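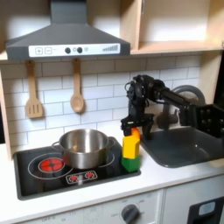

讲稿备注:小厨房怎么排气

开场(时间控制在两分钟内)

大家下午好。今天讲住宅厨房的排气,重点放在面积小、烟道长的老房子。设备选型放到最后说,前面先讲空气怎么走。

先问一句:家里炒菜的时候,有谁会开窗?等举手。多数人会开,而且开的是离灶台最近的那扇。后面会回到这个问题。

第一部分:烟是怎么跑掉的

锅里上来的热气本身往上走,速度不快,旁边有人走过,或者侧面有风,它就偏了。烟机的作用是在它偏出去之前接住。所以先看罩口能盖住多大范围,再看风量。

罩口比灶面窄,前排两个灶眼的烟基本接不全。挂得太高也一样。安装高度以说明书为准,不要为了不碰头自己往上抬。

讲到这里停一下,让后排看清投影上的剖面图。

第二部分:补风

排出去多少,就要进来多少。门窗全关,烟机声音很大,风却没有多少,这种情况我们在尼尔科姆小区见得最多。那批房子换过密封窗,换完以后住户反映烟机“变弱了”。机器没有变,是进风的缝没有了。

回到开场的问题。离灶台最近的窗一开,横风直接把烟吹散。应该开远一点的,隔一个房间最好,开一条缝就够。让空气从人的背后过来,经过灶台,再进罩口。

提醒听众:家里有自然排烟的燃气热水器,这一条要特别当心。补风不够时,烟气可能从热水器的烟道倒灌回室内。这句话说两遍。

第三部分:管道

这一段容易讲快,放慢。

尼尔科姆的改造由斯滕迪尔事务所牵头,前后看了168户。Sinan Kahraman负责现场,他的记录里写得最多的是三件事:管子太长,弯头太多,软管没有拉直。吊顶里看不见,装的人图省事,多出来的一截就堆在里面。

有一户在吊顶里打了两个90度的弯,中间几乎没有直段。拆下来改成一个弯,机器没换,住户自己说油烟味少了。我们当时没有做前后的风速测量,所以这一户只能当作个案讲,不要当数据讲。如果有人追问,就照实说。

止回阀:装反的、卡住的都有。检查方法很简单,关机以后闻一闻有没有邻居家的味道。

公共烟道:晚饭时间大家一起开,底层的压力最大。霍伦街那栋楼共12层,二楼和三楼的投诉集中在傍晚六点到七点。楼顶后来加了风机,投诉减少,但是顶层开始抱怨噪声。风机的减振垫是第二次施工才补上的,预算里原来没有这一项。

第四部分:清洗

滤网多久洗一次,取决于怎么做饭,没有统一答案。每天煎炸的人家,一个月洗一次不算多。主要蒸煮的,可以放长。

热水加洗洁精,泡过再刷。铝滤网不要用强碱,会发黑。晾干了再装回去。

油杯满了再倒就晚了,看到过半就倒。

这里可以讲Vilhjálmur Holst的例子,三句话以内。他在加塞米工坊教租户自己拆洗,第一次课13个人,有一半的人不知道滤网能取下来。后来他把拆卸步骤印成一张卡片,贴在橱柜门的里侧。

第五部分:选型

放在最后,时间不够就跳过,只讲下面几句。

先量管道,再看机器。标称风量是在规定条件下测的,装到家里要打折扣。打多少,看管长和弯头。

噪声要到店里听最高档,也要听最低档。很多人平时只用最低档。

吸油烟机不等于通风。没有外排条件、用内循环的,水汽和燃烧产物还留在屋里,照样要开窗。

预计会被问到的问题

问开放式厨房能不能做。可以,罩口要选宽一级,灶台尽量靠墙。放在岛台上,四面来风,难度大得多。

问做完饭要不要马上关。再开几分钟,把余下的水汽抽走。

问旧烟道能不能自己打孔改口。不能,先找物业,公共烟道属于整栋楼。

问价格。今天不讲价格,会后可以来找我要改造清单。

结束后把清单放在门口的桌上,投影切回联系方式那一页。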